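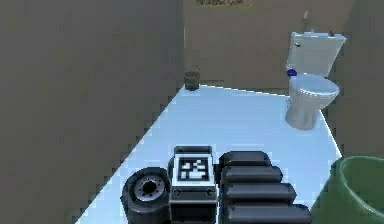

The Horano bathroom room, with the robot parked at the near end and its arm folded.

Horano home simulator, hobby licence
Reviewed by Beverley Ngata, Fri 22 February

I put off buying Horano for a long while. The sales page promises that you can "build the robot before you build the robot", and I have a shelf of half-dead motor drivers left over from the last thing that was going to save me money. But our shared workshop is only heated two evenings a week and I wanted to get on with the arm code at home, so in January I paid £38 for the hobby licence and gave it a fair go.

What you get is a desktop program, a parts library and 11 ready-made rooms. You put together a wheeled base and an arm from the library, drop it into a room and drive it with your own code. The bathroom is the room I used most, as the machine I want to build is for picking things up off the floor and, one day, wiping round a toilet. It's a plain place. Brown walls, a very pale floor, a white toilet, a little bin in the far corner. The sign on the back wall can't be read from down where the robot is. Jia, who shares my bench, looked over my shoulder and asked if it was still loading.

Setting up took a full evening. The manual is a single long page and the section on joints was plainly written for an older version, as two of the menus it mentions have gone. If you have used Evow you will find your way round in the end. If this is your first simulator I would not start here.

The good part is the robot itself. More care has gone into the hardware than into any of the rooms. The wheel has its ring of bolt holes in the hub, and the square marker on top of the body is crisp black and white. I printed a matching one for the real base and my tracking code read it without any changes. I hadn't expected that and I still slightly distrust it. The folded arm packs down beside the body in dark rounded sections, and having it there in view made me notice how much width I'd allowed it. I have since redrawn my own mounting plate to bring the shoulder in.

Now the grumbles. Floor edges come out jagged on my laptop at the default setting, and turning the quality up dropped it to a crawl. That may be my laptop. The walls have no texture at all, so anything you train on camera pictures is learning from a bathroom with no tiles, grout or toothpaste. My object finder did nicely in there and then fell to bits in my actual bathroom. I don't blame Horano entirely, but the sales page does rather suggest otherwise.

Contact is the other weak spot. Light objects skate away when the gripper touches them, and the friction setting seems to do very little until it suddenly does far too much. I wrote to support and had an answer in three days. It was polite and told me to wait for the next release.

Ama costs £60 and handles contact better, going by an afternoon on Jia's copy, though its parts library is thin and I found the arm editor a misery.

Would I buy it again? For checking reach, folding and whether the thing will turn round beside a toilet, yes, probably. For anything to do with grip I'd keep my money and wait for a heated evening at the workshop.

Score: 3 out of 5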